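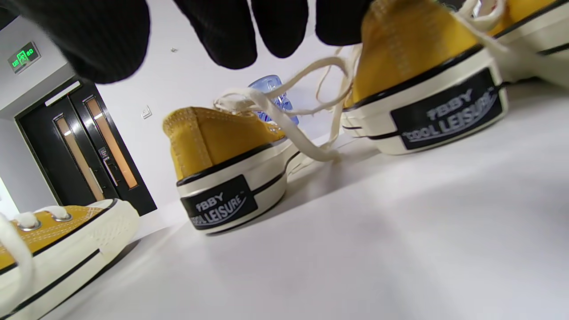 How to lace canvas shoes so they stay laced

Most of us were taught to tie a bow at about five and have had no further training since. Threading the thing in the first place was left to whoever worked at the factory, and the day the lace comes out for a wash you find out how closely you were watching.

What follows is plain criss-cross lacing, done the way we do it for the Porness jumble sale, where donated shoes go out laced and tied or don't go out at all. Allow yourself a cup of tea per pair.

Before you start

Put the shoes on a table. Doing this on your lap is possible, in the sense that eating soup on a train is possible. If you have more than one pair on the go, lace both shoes of a pair before touching the next, or you will end up with one neat shoe and one belonging to a pirate.

Pull the tongue up and flatten it. Then find both ends of the lace and run it through your fingers to get the twists out. Flat cotton laces twist if you so much as look at them.
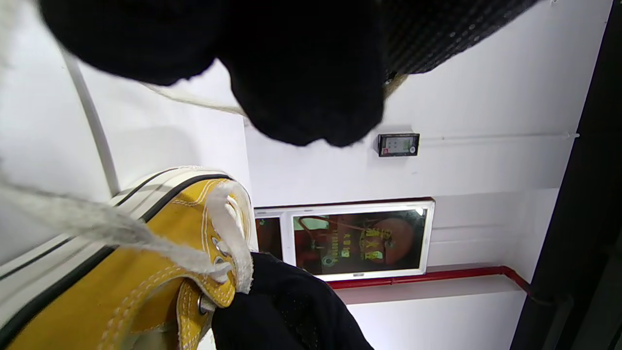 Words: Jeptoo Lukumay
Tested on unwilling footwear by Hạnh Lò

Step 1. The bottom bar

Start at the pair of eyelets nearest the toe. Push one end down through each, from the outside in, so a short straight bar sits across the front. Pull both ends up and hold them together. They should be the same length. They won't be. Slide the lace along until they are, and do it now – once you're four holes up, evening things out means dragging the slack through every eyelet behind you.

Step 2. Cross and come up

Take the left end across to the next eyelet on the right and bring it up from underneath. Take the right end across to the left and do the same. Decide which one goes on top, and stick with it all the way up. On the other shoe, swap them over if you'd like the two to mirror each other. Lụa Khương insists on this and can spot a failure from across a car park.

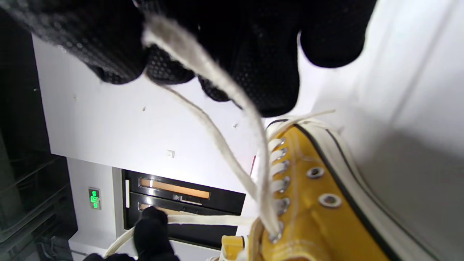 Lace threaded up one side, with two eyelets opposite still to fill.

Step 3. Snug, then carry on

After each cross, pull both ends out sideways until the lace lies flat. Firm will do. If the two rows of eyelets are trying to kiss, you have overdone it and no foot is getting in.

Fluffy ends are the usual hold-up. Wrap a bit of sticky tape round the tip, snip it to a point, and it will go through like a needle. Licking it also works, on your own shoes. Tavion Ferreira swears by clear nail varnish, left to dry for roughly 90 seconds, though I have never known him wait that long.

Step 4. The top pair

When you reach the last eyelets, stop and look down the shoe. Every cross should stack the same way. If one doesn't, you can undo it or you can wear long trousers.
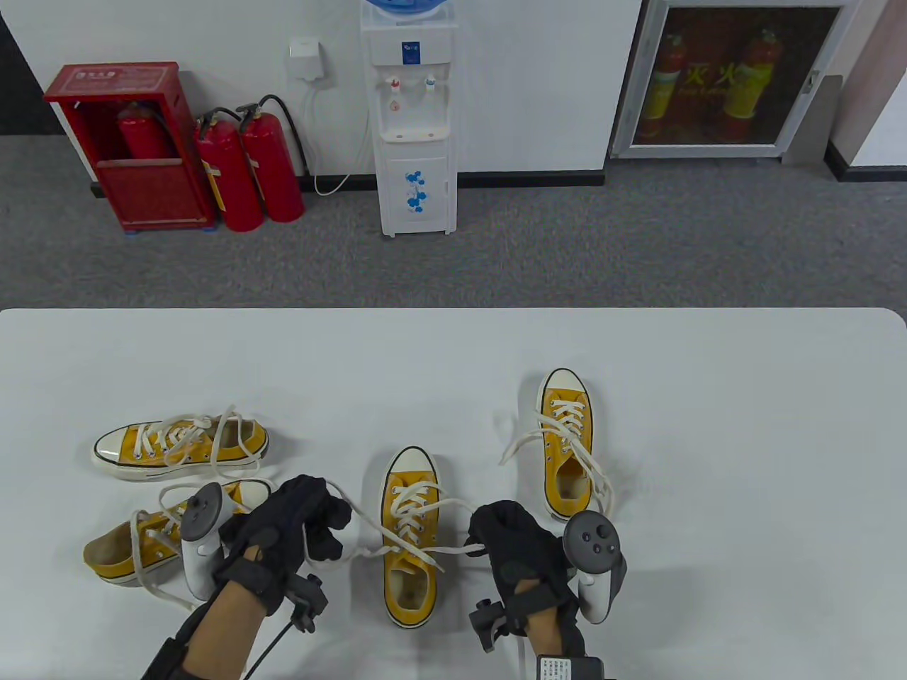 Pull the two ends out level with each other one last time and compare what's left over. A finger's length of difference will show in the bow, so ease the longer side back down through the crosses, starting at the toe and working up. It's dull, and it takes less time than grumbling about it.

Step 5. The bow

Left over right, tuck under, pull. Make your loop, and when you wrap the other end round it, go the opposite way to how you tied the first half. If the finished bow sits across the shoe, well done. If it swivels to point at your toes, you've tied a granny knot, along with half the country, and it will be undone by the bus stop. Wrap the other way next time.

For shoes going on a shelf or into a box, tie the bow loosely and tuck the loops under the top cross. Left dangling, they will find the laces of the shoe next door and form a friendship.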